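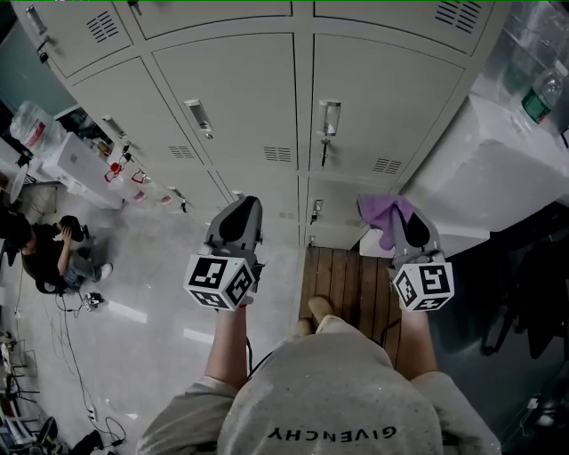 Soft finger pads vs. hard ones on handheld grippers, anyone compared them?

gripcurious
Posted Sunday, April 21, 2024

Hi all, hoping somebody has been down this road already. We do handheld gripper sessions with cloth (one gripper in each hand, marker cubes on them for pose tracking) and I'm trying to decide which finger pads to settle on before we order a bunch more. Right now I've got a pair of the Closto grippers with the teardrop pads and a pair of older Zereck ones with flat hard fingers, and I keep going back and forth!

The teardrop pads feel way nicer on thin fabric. I can pinch a single layer off a pile without grabbing the one under it, at least most of the time. But they wear at the tip, and once the tip gets shiny the cloth starts sliding out when I pull sideways. The Zereck fingers hardly wear at all, but they're clumsy and I end up scooping instead of pinching.

The other thing is tracking. I lose the cube on my left hand a lot more than the right, mostly when I reach across my body. Over our last 800 takes I threw out 14 for bad wrist pose on the left and 6 on the right. Is that a gripper thing, a camera thing, or just me being sloppy with my elbow? I'm using the Tokarz overhead camera with whatever exposure it picks on its own.

Budget is okay but not great, so I'd like to buy one kind of pad and be done with it.

clothbot_dan_no_more
Go with the teardrops and treat them like brake pads, they're supposed to wear out. We switched in December and I wouldn't go back. When the tips go shiny I hit them with fine sandpaper for a few seconds and wipe them with alcohol, and that buys me another week or two of towels and T-shirts. Do both fingers the same amount or the pinch goes off center and you'll chase it all day (ask me how I know).

For the sideways slipping, check how you're holding the cloth too. I was pinching right at the very tip with everything, even stuff that's already off the pile. Tip for picking up, then regrab deeper in the pad for dragging or hanging. It adds a motion but my drops went way down.

On the cube, turn off auto exposure! Seriously, do that first before you spend a dime. White cube plus a light floor and the camera hunts up and down every time your sleeve moves through. Lock it a little darker than you'd think looks good, so the white squares aren't blown out. Then put on a long sleeve and do your reach across in slow motion while you watch the live detection. If it drops at the same spot every time, it's your forearm covering the cube and no setting is going to fix that. Mount the cube a bit farther out or change your reach.

mm_wrench
flat fingers. pads are a consumable and you will be buying them forever

halfstepservo
Kind of in between the other two here. We ran both styles on the Clesov arm for a while, same fabric pile, and kept a log with 3697 grasps in it by the time we got bored. Teardrops won easily on anything thin and floppy. On jeans and thick towels I couldn't tell the difference, and the flat ones were a little better for pinning an edge down against the table while the other hand folds.

So my question back to you would be what you're folding. If it's mostly thin stuff, get the teardrops. If it's a mix, you could put teardrops on one hand and flats on the other, which I know sounds annoying, but it worked pretty well for us as long as the same hand always did the picking. Just write down which hand had which pads for every session. We didn't for the first week and had to toss all of it.

One more thing on the left/right tracking numbers. Swap the two grippers between hands for a day and see if the bad takes move with the gripper or stay on your left side. We had a cube that had been knocked a hair crooked on its mount, you couldn't see it by eye, and I spent way too long blaming the camera. Takes two minutes to swap them and then you know.

Also, Tokarz cameras drift a bit while they warm up. I leave mine running through my first coffee before I calibrate.

gripcurious
Exposure was on auto, yep. Locking it tonight and swapping hands tomorrow. Mostly pillowcases and T-shirts over here, so I'm leaning teardrop. What grit sandpaper are you using?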